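Teaching by hand, or so they say

I keep reading that the hard part of robots is over. You don't program them anymore, you show them. Somebody drives the arm through a job by remote control, the software watches, and after enough rounds the arm does the job by itself. Volkan Bayram has been telling me this since last March, and he finally got tired of my face and put me in the driver's seat.

The project is called Gristina. The name was picked before I had any say in anything. What it does, on paper, is put shaped blocks through shaped holes, a job my niece had mastered before she could ask for juice. Volkan says that's the point. If you can't teach this one you have no business talking about kitchens. Fine, but the people at Valtby talk about kitchens all the time.
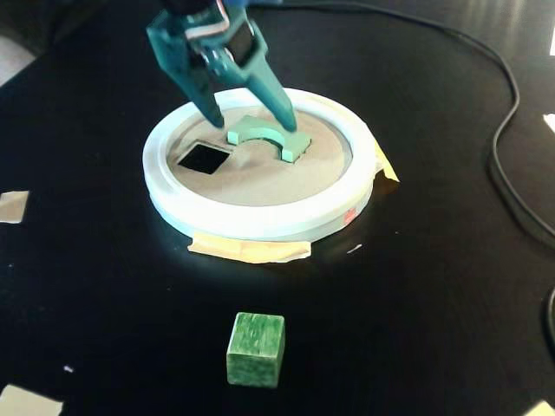
My main complaint is with the word "show." When I show a person how to do something, they get why I'm doing it. The arm gets a string of positions and some video. Volkan had me run 100 rounds over two evenings, and I can tell you that my round 3 and my round 90 had very little in common, apart from the block ending up near a hole. Take the pick-up. With the arch lying flat and the fingers spread wide on either side of it, you have a choice to make: come in square, or let one finger touch down first and shuffle the other one over. I did both, depending on how tired I was. No one wrote down which was the good way. It all goes in the pile.

And the pile is big. Gristina had 3,418 recorded rounds when I sat down, most of them from Volkan and from Güneş, who is much better at it than either of us and drives as if she's threading a needle. You can tell her rounds from mine in about a second. Can the software? Volkan says it averages out. I asked him what the average of going left and going right is, and he went to make tea.

What wore me out was the depth. You're looking from one side, down at a slant, and a block that seems to be right over its hole can easily be a finger's width behind it. So you wobble. You lower, stop, back up, slide over, lower again. Every one of those wobbles is now part of the lesson. 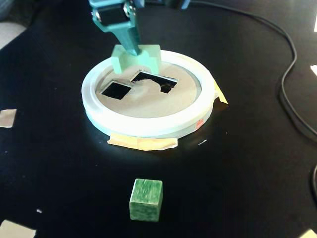 Lining up a green block over the stepped hole.

I'll be fair to him. Driving the thing is more fun than I wanted it to be, and by the second evening my hands had picked up something I couldn't put into words, so I do see the case for recording hands and leaving words out of it. I just don't think that's the same as teaching. It's closer to leaving someone a stack of home movies and hoping.

Jostano, the other group Volkan swaps notes with, wants everybody to get to 400 rounds per shape before arguing about results. I said I'd like to argue now. He has me down for two more evenings.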